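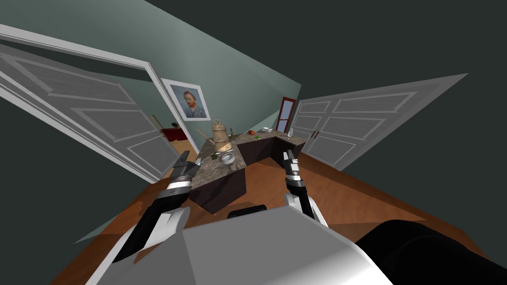 Vlastimil Rusnák says the part he misses is being tired in the legs. For years he walked the Hestora warehouse picking tableware and hand tools. Now he sits at a desk at Vivcombe, the company's test group, and watches simulated robots practice in kitchens that exist only on a server.

Last updated Thursday

Vivcombe runs 3,000 practice attempts a night. Software scores most of them. The 290 it can't decide on go to people, and by 7 a.m. they are waiting in a queue called Kitik. A reviewer marks where each attempt went wrong and writes a line for the engineers. 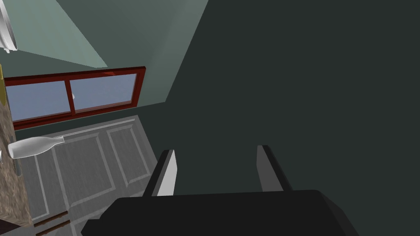 The job pays better but it is lonelier, Esko Ojala told us, and he would still not go back to nights. He moved over from packing in May. His training was two weeks at a screen, and he thought it should have been four.

Pay was settled early. Hours took longer. Reviewers first worked to a quota and found that they were skipping the notes to meet it. The quota was dropped, and breaks away from the screen are now on the schedule.

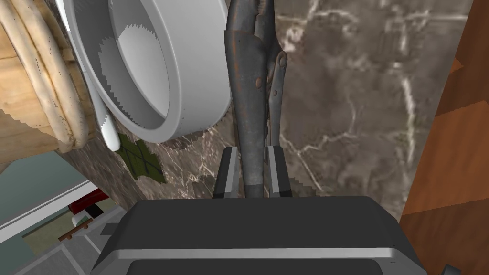
A reader named Hoekstra wrote to ask what happens to the pickers who don't want a desk. Vivcombe has no full answer. Some moved to receiving, and others left. The robots have not started work on the warehouse floor, and the company won't give a date.

Rusnák keeps his old boots under the desk.

290 shares | 900 comments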